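Grarkon Wipe-Down Kit, club edition

Table task kit for school and college robotics clubs. Two arms, one cloth, a few small spills. Built up by the Addo student team over a semester and now sold thru Stunach as a boxed set.

In stock. Ships flat. Page updated June 7, 2025.

What's in the box
Light-blue cloths with pale hem, pack of 5
Spill mix, dry, makes up to 258 small spills
2 droppers
Red floor tape
Score sheets, one pad
Task booklet (printed, plus a download code inside the cover)

Not in the box: robot, grippers, table. You bring those. Any two-finger parallel gripper that opens wide enough for a folded cloth should be ok. If it can't hold a bunched up washcloth it won't work, sorry.

The task
Spills go on a pale table, brown so the camera can find them. Cloth starts folded, off to one side. One arm takes the cloth, wipes, puts it down on the table and lets go. Other arm stays out of the way or helps, team's choice. Judge scores what's left on the table. Smears count. Specks count half.

Practice rounds are open-ended. Competition rounds are timed, see booklet for limits, they differ by age group.
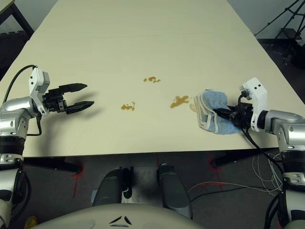
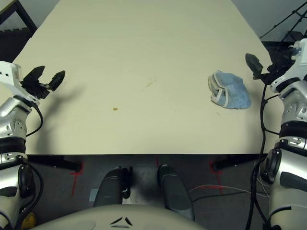 Wrist view:

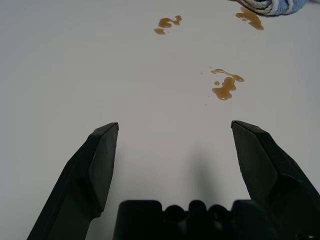 Kwesi Adjei: We ran this with the after school group and the wiping was fine, it was the grasp that ate all our time. Cloth kept coming up by one corner and then you're just dragging it around. Ended up folding it thicker before each run and the kids wrote that into their checklist. Also would like a bigger cloth option. And please put the mixing ratio on the packet and not only in the booklet, we lost the booklet in week one.

Reply from the shop: ratio is going on the packet next print run. Until then it's one level scoop to a half cup of water. Bigger cloth is being looked at, maybe December.

Setup notes
Mark the table legs on the floor with the tape before you start. Tables creep. If the table moves your saved poses are off and you'll spend a whole meeting wondering why the gripper lands short.

Pale matte or low gloss top is best. Dark tops hide the spills from most cameras. Very shiny ones give you glare, the detector picks up glare as liquid and the robot wipes nothing for a while.

Drop spills from low down. From high up you get splatter and the scoring gets argued over.

Keep cables clear of the wipe area. Arm cables too, leave enough slack for full reach.

Swap the cloth when it's soaked. Wash cold, no softener.

Adult at the stop button whenever the arms are powered. Every run, no exceptions.

Software
None required. Booklet has a starter plan in plain steps: find spill, pick cloth, press, wipe, check, repeat. Teams using Rerasard can load the task file with the download code and skip the typing. Teleop teams are allowed in the novice division. Autonomous teams score in their own division and are not compared.

Skills covered
Color detection, grasping soft things, pressing on a surface without stalling the arm, two arm coordination, writing a retry that doesnt loop forever. That last one is where most first-year teams get stuck. Leave two meetings for it.

Refills
Cloths and spill mix sold separate. Same order page, pick "refill" in the drop down. Score pads too.

Returns
Unopened only on the spill mix. Everthing else, send it back in the box with the packing slip.

Clubs ordering more than one kit, write to the Stunach school desk first, shipping gets combined. Put the club name on the order or it goes out under the school and sits in the front office.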